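Section 4: Setting up the machine at home

Right, you've read the bit about unpacking, you've got the Kornow out of its box and you've kept the polystyrene (please keep the polystyrene, at least until you're sure you won't be sending anything back). This section takes you from a closed case on the floor to a machine you can knit a swatch on. Allow yourself a whole evening. I've set up more of these than I can remember and I still wouldn't try to do it before work.

I wrote the first version for the Friday group, and Pavithra Alva has since gone through it with a pencil and put right the places where I'd skipped something. If you have the older sheet with the coffee-coloured cover, the order of steps 5 and 6 has changed, so go by this one.

What you need to hand

The machine, in its case
Both table clamps
The carriage, and the sinker plate that goes on the front of it
The tension mast and its holder
The transfer tools, the latch tool and the cast-on comb
Claw weights, the big pair for now
A clean, dry cotton cloth and the little bottle of oil
A cone of plain, smooth yarn in a pale colour. I use the Surmont 4-ply, but anything without fluff or slubs will do

Leave the ribber in its box. I know, it's tempting! You can't do anything with it until the main bed is behaving, and it has section 7 all to itself.

4.1 The table

You want a table that doesn't wobble and has a straight front edge with an overhang, so the clamps have something to bite. Kitchen tables are often fine. Glass ones aren't, and neither are the folding picnic sort, which start walking across the floor as soon as you get up any speed. If there's a drawer or a rail right under the edge, the clamps may not fit, so try one before you carry the whole machine over.

Height matters more than you'd think. I knit standing up and like the bed a bit below my elbows. Edeltraud Voß knits sitting on an old piano stool and wouldn't have it any other way, and her edges are neater than mine, so suit yourself.

1. Put the case on the table with the handle facing you and undo both catches. Lift the lid straight up and off. It isn't hinged, whatever it looks like.

2. Slide the machine forward until the front of the bed is level with the table edge. Fabric has to hang straight down from the needles without rubbing on anything.

3. Fit a clamp at each end. The hook goes in the slot in the bed, the pad goes under the table, and you turn the screw until it's snug. Do one, then the other, then go back to the first and give it another half turn.

Caution: don't crank the clamps up as hard as you can. The bed can bend very slightly in the middle, and you'll spend a week wondering why the carriage sticks in the same place on each row. Snug is enough.

4. Press down on the middle of the bed and try to rock it. If it moves, check the pads and start again from step 3.

4.2 The carriage

5. Before you put the carriage anywhere near the bed, turn it over and look underneath. There will probably be a film of packing oil, and on a second-hand machine there will be fluff as well, sometimes a really impressive amount of it. Wipe it off with the cloth. The brushes and little wheels on the sinker plate should turn freely when you nudge them with a finger. If one won't, pick the fluff out from around the spindle with a needle and try again.

6. Put one drop of oil on the cloth (not on the machine) and run it along the front and back rails of the bed. Then wipe most of it off again.

Note: the row counter goes up to whatever it goes up to, but I oil every 2,000 rows and write it on a bit of masking tape stuck to the lid. My tape says 2,092 just now, so you can see how well I stick to it.

7. Push all the needles back as far as they'll go, using the long straight edge of the needle pusher. This is position A, out of work. Run your eye along the bed from one end. They should make a neat line, and any that stand proud need another push.

8. Slide the carriage on from the right-hand end. Keep it level and let the rails find their own way. It should go on with a soft click and very little effort.

Caution: if it stops, stop. Take it off again. A forced carriage will bend a needle and may well damage the bed underneath. When it jams halfway with stitches on, use the release lever on the top, lift it clear and sort the needles out by hand.

9. With no yarn and no needles in work, run the carriage from one side to the other, slowly, a few times. You're listening. A light, even rattle is right. A clunk in one spot means there's a needle out of line, and you can usually find it by feel.

10. Fit the sinker plate to the front of the carriage and tighten both thumbscrews together, a little on one and a little on the other. Run it across again. It'll feel heavier now, and that's normal.

4.3 The tension mast

People get cross with the mast, and I was one of them. It looks like something off a fishing boat and the picture in the maker's booklet is printed back to front in my copy (check yours). Take it slowly and it does make sense.

11. Push the mast holder into the square hole at the back of the bed, near the middle. It should stand up straight without leaning.

12. Slot the rod in, then the arm with the two long wires on top. The wires point towards you, over the machine.

13. Stand the cone on the floor directly behind the mast. Thread the yarn up through the rear eyelet, between the tension discs, through the front eyelet and over the hook at the end of the wire. Bring it down and hold it in the clip on the side of the bed.

14. Set the dial on the mast to the middle. Pull some yarn through by hand. The wire should dip and then spring back up and take in the slack. If it stays down, the tension is too tight, and if it never dips, the yarn has jumped out of the discs.

Note: wind your yarn first if it came in a ball. A ball hops about and tugs, and each tug shows up as a tight stitch. Wax is well worth the trouble with anything hairy or dry. I get mine from Climorard, the little round cakes, and one has lasted me since last February with plenty left on it.

4.4 A first swatch

15. Bring forward some 40 needles in the middle of the bed to position B, an even number each side of the centre mark if you can.

16. Push every other one back to A with the notched side of the pusher.

17. Set the stitch dial on the carriage to 7, put the carriage on the right, and thread the yarn into the feeder. Shut the gate. I forget the gate about one time in five, and the sad little heap of loops that follows is no use to anyone.

18. Hold the tail of yarn down below the bed and take the carriage smoothly across to the left. You should have a zigzag lying across the needles.

19. Hook the cast-on comb over the zigzag, open side to the back, and let it hang. Bring the missing needles forward to B again.

20. Knit ten rows. Don't rush, and make sure the carriage goes well clear of the last needle each side before you turn back. You'll hear a small click as it clears.

21. Add a claw weight at each edge and move them up as the fabric grows. Stitches that jump off at the sides nearly always want more weight, or want it higher up.

22. Knit another thirty rows or so, then cut the yarn, take the carriage across once more with nothing in the feeder, and catch the swatch as it drops.

Leave it overnight before you measure it. Machine fabric comes off stretched lengthways and needs time to relax. I also give mine a tug downwards and a steam, but Pavithra washes hers exactly as she'll wash the finished thing, and hers is the better advice.

If the stitches look loopy and see-through, turn the dial down by one and do it again. If the carriage feels like pushing a wardrobe, turn it up. Write the number on a tag and tie it to the swatch. You'll think you're going to remember it, and you won't.

4.5 Somewhere for the small things

The tools that come with the machine are tiny, they're easy to lose, and the latch tool in particular rolls. Don't keep them in the slots in the lid while you're working, as you'll be leaning the lid against a wall in the next room.

23. Pick a spot within arm's reach but clear of the carriage at both ends of its travel. Run it all the way out each side and look where it stops before you put up anything at all.

24. Hang your storage up, off the table. Baskets with holes or mesh are what I'd go for, as you can more or less see what's in them. One that hooks over a bar by its wires can be lifted down and carried about. If you've only got a sloping rail to work with, a wire one can be held on along its top edge with zip ties, and three of them will do it.

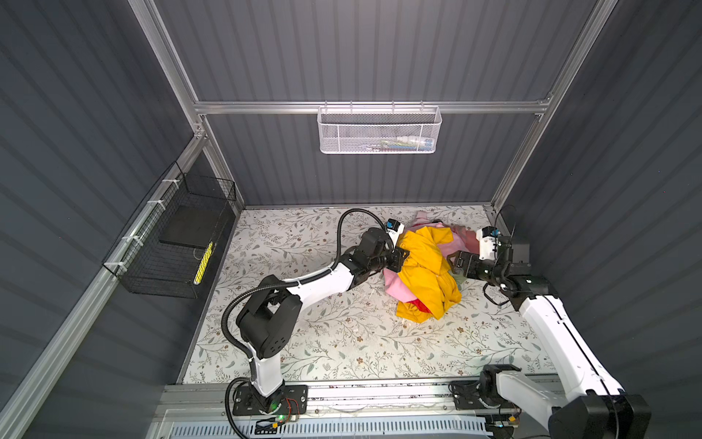 4.6 Putting it all away

25. Push the needles back to A, take off the weights and comb, and slide the carriage to the left-hand end.

26. Undo the yarn from the mast and let it drop back to the cone. Take the mast down in the reverse order. The wires go in the lid first, long side to the hinge that isn't a hinge.

27. Lock the carriage with the foam wedge, unscrew the clamps and put the lid on. If it won't close, the sinker plate is still attached. It nearly always is.

If you're knitting again the next day, leave it all up and throw a clean sheet over it. Dust is harder on the needles than you are. Section 5 starts with reading punchcards, and you'll want the Văn sampler set out on the table for that one.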